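Kapitel 8
Hausarbeit und Werkbank: Was können Maschinen schon?

Lernziele
Nach diesem Kapitel können Sie
- erklären, warum Haushaltsaufgaben für Roboter schwerer sind als viele Aufgaben in der Fertigung
- Aufgabe, Teilaufgabe und Griff unterscheiden
- eine Erfolgsquote lesen, ohne darauf hereinzufallen
- die Begriffe Teleoperation, Teilautonomie und Autonomie anwenden

8.1 Einstieg: der Wäschetag

Donnerstag, kurz nach sieben. Maschine füllen, Waschmittel dosieren, Deckel zu, Programm wählen. Dauert zwei Minuten, man denkt dabei ans Frühstück. Jetzt dasselbe als Arbeitsanweisung für jemanden, der noch nie eine Flasche in der Hand hatte. Wie fest zugreifen? Wo ist der Schwerpunkt, wenn der Kanister halb leer ist? Wann ist der Deckel zu und wann nur fast?

Notieren Sie vor dem Weiterlesen alle Einzelschritte vom Korb bis zum Startknopf. Die meisten Kurse kommen im ersten Anlauf auf sechs. Wer ehrlich weiter zerlegt, landet deutlich höher.

8.2 Werkhalle gegen Wohnung

In der Fertigung ist die Frage halb beantwortet. Schweißen, Palettieren, Schrauben am Band: läuft, seit Jahrzehnten. Grund: Die Umgebung wurde der Maschine angepasst. Teile kommen in fester Lage, der Boden ist markiert, Menschen stehen hinter dem Zaun. Im Werk Grundilstead, das uns in diesem Band noch öfter begegnet, setzt eine Zelle der Firma Vallov pro Schicht 351 Gehäusedeckel auf. Immer derselbe Deckel. Wird die Lieferung um eine Handbreit verschoben, steht die Zelle und jemand muss hin.

In der Wohnung dagegen alles anders. Möbel werden gerückt, Licht wechselt, Kabel liegen herum. Dazu Dinge, die kein Konstrukteur für einen Greifer entworfen hat: Tüten, Socken, Kanister mit Henkel, Flaschen mit Kindersicherung. Und die Gegenstände sind ja gar nicht exotisch, das ist das Gemeine daran. Ein Behälter mit rotem Deckel auf einem weißen Tisch, ein Türgriff, ein niedriges Schränkchen, und schon wird gerechnet. 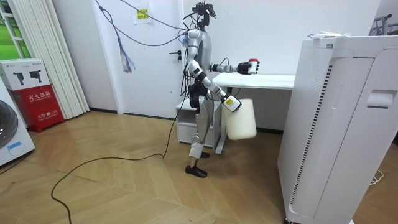
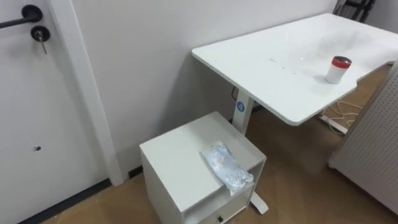

Zurück zur Frage, was »kann schon« überhaupt heißt. Drei Stufen, die in Prospekten gern durcheinander gehen:

Teleoperation. Ein Mensch steuert, die Maschine führt aus. Zeigt, was die Mechanik hergibt. Über die Software sagt das fast nichts.

Teilautonomie. Die Maschine erledigt einzelne Abschnitte selbst, z. B. Anfahren und Greifen. Bei Fehlern übernimmt der Mensch. Heute wohl der häufigste Fall ausserhalb der Halle.

Autonomie. Auftrag rein, Ergebnis raus, auch wenn der Tisch gestern woanders stand. Im Haushalt: selten, und dann für eng begrenzte Aufgaben. Saugen, Rasen mähen. Also Dinge, bei denen nichts gegriffen werden muss!

Merke: Bei jeder Vorführung zuerst nach der Stufe fragen, dann nach der Aufgabe.

8.3 Griff, Teilaufgabe, Aufgabe

Griff: eine Hand schließt sich um einen Gegenstand und hält ihn.
Teilaufgabe: mehrere Griffe und Bewegungen mit einem prüfbaren Zwischenergebnis (Flasche steht auf dem Tisch).
Aufgabe: das, wofür ein Mensch bezahlen würde. Wäsche gewaschen. Küche sauber.

Warum die Unterscheidung wichtig ist, zeigt eine kleine Rechnung. Der Hersteller Orkitard gibt für seinen Greifer in einer Versuchsreihe mit 200 Griffen 190 gelungene an. 95 Prozent, klingt gut. Eine Aufgabe aus acht solchen Griffen hintereinander, jeder muss klappen, keiner wird wiederholt:

0,95 hoch 8 = 0,66

Jeder dritte Waschtag geht also schief. Und dabei ist angenommen, dass die Griffe unabhängig von einander sind, was in der Praxis kaum stimmt: Wer die Flasche schief fasst, stellt sie auch schief ab, der nächste Griff wird schwerer. Andererseits darf eine echte Maschine oft einen zweiten Versuch machen. Beides kommt in 8.5.

8.4 Drei Engpässe

Wahrnehmung. Weiß auf Weiß, glänzend, durchsichtig. Tiefenkameras tun sich mit klarer Folie schwer, der Mensch greift einfach hin und fühlt nach.

Kraft. Ein leerer Kanister und ein voller sehen von aussen manchmal gleich aus. Der Arm muss beim Anheben merken, was er hat, und nachregeln. Schwappt der Inhalt, wandert auch noch der Schwerpunkt.

Beidhändigkeit. Halten mit der einen, drehen mit der anderen Hand. Für uns keine Überlegung wert, für die Steuerung zwei Arme, die sich nicht in die Quere kommen dürfen. Im Kollár-Schema (Kasten auf der nächsten Doppelseite) bekommt diese Gruppe die höchste Schwierigkeitsstufe.

Aufgaben zum Einstieg

1. Nehmen Sie Ihre Liste aus 8.1. Markieren Sie alle Schritte, für die zwei Hände nötig sind.
2. Wie hoch müsste die Quote je Griff sein, damit eine Aufgabe mit acht Griffen in 90 Prozent der Fälle gelingt?
3. Suchen Sie eine Tätigkeit in Ihrem Betrieb, die nur deshalb automatisiert werden konnte, weil die Umgebung umgebaut wurde. Was wurde umgebaut, wer hat es bezahlt?
4. Partnerarbeit: Eine Person gibt Anweisungen, die andere führt sie mit Ofenhandschuhen und geschlossenen Augen aus. Ziel: Schraubdeckel auf leere Flasche. Zeit stoppen, dann Rollen tauschen.

Lösungshinweise zu 2 im Anhang. Für 4 bitte Kunststofflaschen nehmen, kein Glas.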